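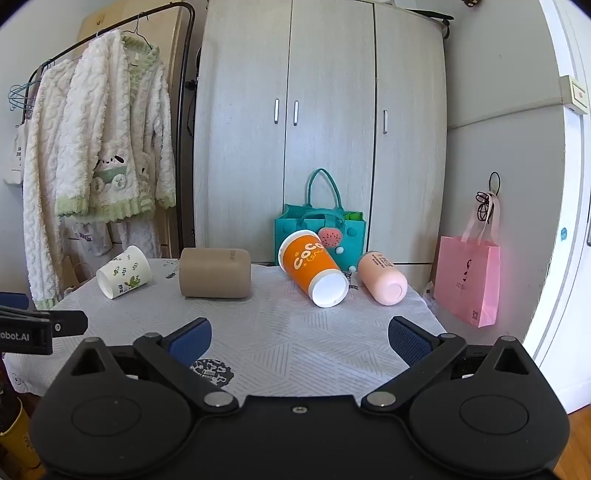 Valurach Home Tasks Group
Minutes of the monthly meeting
June 19, 2019, small meeting room, 14:00

Present: Bayu Latuheru (chair), Khairul Tuhumury (minutes), two members from the Otano shop team, one member by phone.
Apologies: the member for purchasing.

1. Minutes of the last meeting
Accepted with one correction. In item 4 the word "dishwasher" should be "dish rack".

2. Can the machine tidy a table?
Bayu gave his report on the table task. The task is to take cups and bottles which lie on their sides and to stand them up. He said that the task looks very simple to a person, and for this reason visitors are often disappointed when they see the results.

In the last round there were 222 tries, and 90 of them ended with the object standing by itself. Bayu does not want to publish this as one number. Paper cups, tumblers and bottles have different shapes and should be reported separately. A tall paper cup can bend when the fingers close on it, and a round bottle can roll away from a light touch.

The Otano members asked if the same program can be used for shelves in the shop. Bayu answered that he would not promise it. On a shelf there is less space for the fingers to open, and customers put things back in many different ways.

There was a discussion about the word "can". Khairul proposed that we write "can do" only when a task succeeds with no person helping, on objects the machine did not meet before. The member on the phone found this too strict, because then we can write it for almost nothing. After some discussion the proposal was accepted for internal reports. For the website the question stays open.

3. Folding and hanging of clothes
Short item. The folding test at Lubis is stopped until August. Towels are acceptable when they are put flat on the table first. Sweaters and thick jackets are not acceptable. Putting a garment on a hanger was not tried, and Bayu does not expect it this year.

4. Shop floor
The Otano members reported on the floor cleaning machine from Vunduler. It works well in the evening, when the shop is closed. During the day it stops too often for people and baskets, and the staff move it by hand. They will keep it for evenings only. Their manager asked again for a machine that fills the drinks shelf. The group's answer is the same as before: not yet, and we cannot give a year.

5. Recordings
We have now 2,964 recordings of table tasks. Khairul has checked the labels for the older part and found more than 9 where "cup" and "bottle" were exchanged. He will correct them. It was agreed that new recordings should be made on tables in normal homes, with tablecloths that have a pattern, and with the usual things of the home left where they are.

6. Other matters
The key of the storage room is missing. Who has it, please return it to Khairul.

Actions
Bayu: separate results for each type of object, before the next meeting.
Khairul: correct the labels; write the rule for "can do" on one page.
Otano team: send the shelf measurements.

The meeting closed at 15:35. The date of the next meeting will be sent by email.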